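Minutes, Security Awareness Group
Jun 13, 2026
Chair: Tineke Nijs
Notes: Li-hua Wan

1. Last meeting's notes
Accepted with one fix. The password manager we moved everyone to is called Skasdale, one word, and the notes had it as two all the way through. Sorry, all!

2. Phishing drill results
Tineke had the numbers from the January drill and they are so much better than we dared hope. The fake parcel notice went out to 3,425 mailboxes across both sites, and the number of people using the report button was the best we have ever had (she'll post the full breakdown by floor once HR has looked it over). The warehouse crew at Bodirholm deserve a special mention. Their first report came in seven minutes after the mail landed, and the shift lead had already put a note on the whiteboard telling people to leave it alone.

Li-hua asked if the parcel notice was too easy to spot, with the misspelled sender name. General feeling: yes, a bit. The next one should look like a shared document from a coworker, with a clean sender name and a link that's only wrong if you hover over it. Tineke loves this idea and will draft two versions.
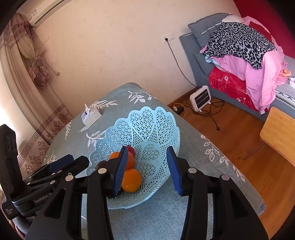 There was some back and forth over what people see when they do click. At the moment it's a red page with a big warning sign, and a couple of people told Li-hua they felt caught out by it. We agreed to swap it for a short, friendly page that shows the mail again with the clues circled. Li-hua already has a rough draft and it looks great.

3. Skasdale rollout
Nearly everybody in sales and finance is on it now. The stragglers are mostly people with shared logins for supplier portals, and the Van Hecke portal is the worst of them because it throws you out if two people sign in at once. Van Hecke support has answered our ticket and will set up separate accounts for us, which is wonderful news after such a long wait. Until those are ready, the shared login stays in the locked vault and gets changed whenever someone leaves the team.

Question from the floor: can we use the browser's own password saving as well? No, please turn it off. Li-hua will put the steps on the help page with screenshots for both browsers.
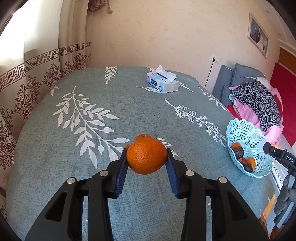
Danerora IT Services | Security Awareness Group

4. Text message scams
Several people have had texts claiming to be from the payroll desk, asking them to "confirm" bank details. Payroll never texts. Tineke wants this on the lobby screens right away, and she has a slide ready. Anyone who gets one of these should take a screenshot, send it to the help desk and then delete the message. If you've already replied, call the help desk, any hour, and you won't be in trouble for it.

5. Lunch sessions
The first lunch session on home routers was packed and people stayed on afterward to ask things, so we're doing more! Topics put forward: backing up family photos, spotting fake web shops, and what to do with an old phone before you sell it. Fake web shops goes first. Li-hua will present and would love real screenshots from anyone who has run into one.

6. Actions
Tineke: two drafts of the shared document mail; payroll slide to lobby screens; drill breakdown by floor.
Li-hua: new landing page; browser steps on the help page; web shop session.
Both: chase Van Hecke for a date on the separate accounts.

7. Any other business
The old sticker design for laptop camera covers has run out. New design welcome, send sketches to Tineke.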